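Home | Features | Faith & Life | Listen | Subscribe

The Long Walk to Fallness
A small pilgrimage route is filling up again, and the people on it are having a wonderful time

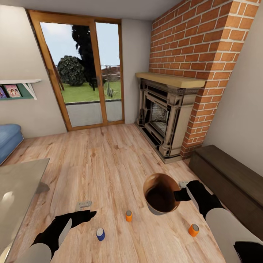 I had never walked anywhere on purpose to pray before this March. I drive to church, I drive home, and most of my praying gets done at red lights. So when a friend from my Bible study sent me the route notes for the Fallness Way, all 89 miles of it, I laughed and put them in a drawer. Three weeks later I was buying socks.

The path starts at the old mission chapel in Sullach and runs north through farm country to the shore at Fallness, where there's a stone church with a blue door and a bell you're allowed to ring when you get there (I rang it four times, sorry). People walked it for generations, then mostly stopped. By the time the parishes along the way got together to clear it, whole stretches had gone back to blackberry and mud.

Last year 2,470 pilgrims signed the book at the end. I love that number! I spent a happy hour turning the pages and reading what people had put beside their names. "For my dad." "Sober one year." "Feet hurt, heart good." One child had just drawn a duck.

Walking does something to prayer. For the first two days mine was the usual list, the same worries in the same order, and I got through it by ten in the morning with the whole day still ahead. What do you do then? I sang for a while. I said Psalm 121 until I had it by heart, which took a lot of hills. Somewhere past the second river crossing I quit talking altogether and noticed I didn't feel alone, and I walked like that until lunch.

You also meet everyone. I shared a table in Prurska with two Lutherans, a retired Catholic nurse, and a young man who told us cheerfully that he didn't believe in much but had been promised good soup. The soup was very good. It came from Tatlı, a bakery and kitchen across from the church hall that sends over a pot every evening during walking season, plus sesame bread so fresh we burned our fingers tearing it. We said grace in a jumble of versions and finished at different times.

The route isn't hard, though the climb out of Prurska gains 1,000 feet and I'd be lying if I said I did it gracefully. Most people take a week. Beds are in parish halls and a few spare rooms, and you pay what you can. Bring a sleeping bag, a real raincoat, and less of everything else. I mailed home 3 pounds of books on the second morning and never missed them.

There's no certificate at the end. You get the bell, a cup of tea, and a pew to sit in for as long as you like. I stayed through evening prayer with my boots off, next to the nurse from the soup table, who had beaten me there by an hour and saved me the seat by the radiator.

Beds for the fall season open on July 23, 2024, through the parish office in Sullach. I've already asked for mine.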